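Recording demonstrations on the Vestik bench: frequently asked questions

Maintained by Stojan Yordanov, Gornbridge site
Last updated February 19, 2019

What is the difference between hand guiding and remote control?

In hand guiding, the operator holds the wrist of the arm and moves it through the task with the motors in low-torque mode. In remote control, the operator sits at the Lemel console and the arms follow the console handles. Both methods write the same log format. Hand guiding is the default for single-arm jobs. Remote control is required for anything that uses both arms, and for any task where the operator's hands would block the head camera.

Which tasks are currently open for recording?

Cable sorting and box transfer. Lid closing is on hold until March while the force limits are reviewed.
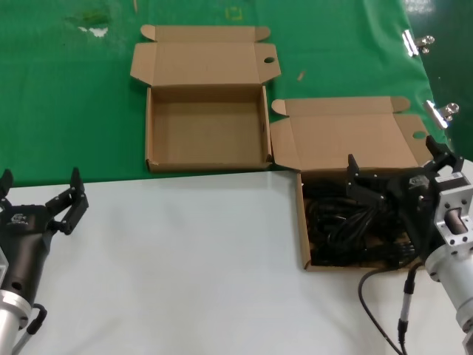 Start positions matter more than new operators expect. The model learns from the first few seconds of every recording, and a habit of starting from the same pose will show up later as a robot that can't recover from any other. Vary the height and angle of both grippers between recordings, within the marked envelope. For cable sorting, begin with the fingers open, one box empty and the other holding the tangled black cables, with both lids folded right back. A lid left half up will catch a wrist sooner or later.

Do I need to untangle the cables before I start?

No. Tip them in and leave them as they fall. If the same arrangement comes up twice in a row, stir it.

How long should one recording be?

Up to 4000 frames. The logger stops at that point and marks the file as incomplete. Most operators finish a single transfer well under the limit. If you are running over, split the task at a natural pause, with both grippers open.

I dropped a cable. Should I delete the recording?

Keep it if you picked the cable up again without leaving the console. Recoveries are useful and we are short of them. Tag the file "recovery" in the notes field. Delete only if someone reached into the workspace, if the arm faulted, or if the video dropped out.

Why does the arm lag behind my hand at the console?

There is a smoothing filter on the position signal. It can be set from 0 to 12; the bench default is 2. Higher values give cleaner paths and more delay. Do not change the value partway through a set, as the files will be rejected at import.
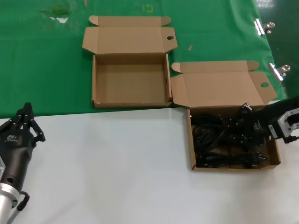 Reading time for this section: 2 min

How should I grasp a cable in a full box?

Lower the fingers in among the loops, close slowly, and wait for the grip reading to settle before lifting. Go for a loop in preference to a plug end. Plugs are stiff and tend to turn in the fingers. Where a connector is standing up near the back wall of the box, approach from the side with the fingers partly open so you don't push it down into the coil.

Lift straight up until the cable clears the front wall – then move across. Dragging a cable over the wall shifts the box, and the rest of the set is then recorded at the wrong offset.

What does the other arm do in the meantime?

Park it with the fingers raised, clear of the work surface. It is still logged. Small movements of the idle handle are recorded as intended motion, so take your hand off it.

The covering has moved. Can I carry on?

Check the binder clips on the right-hand edge first. If the covering has slid, straighten it, re-clip it and run the camera check before the next recording. Scuffs and small marks on the surface can stay.

How many recordings does a task need?

The Karagiannis set, which we use as our baseline, has 655 accepted recordings for one task. Nearly all of them were made by remote control.

Where do the files go?

To the shared Vestik folder, under the task name and your operator number. Do not rename them.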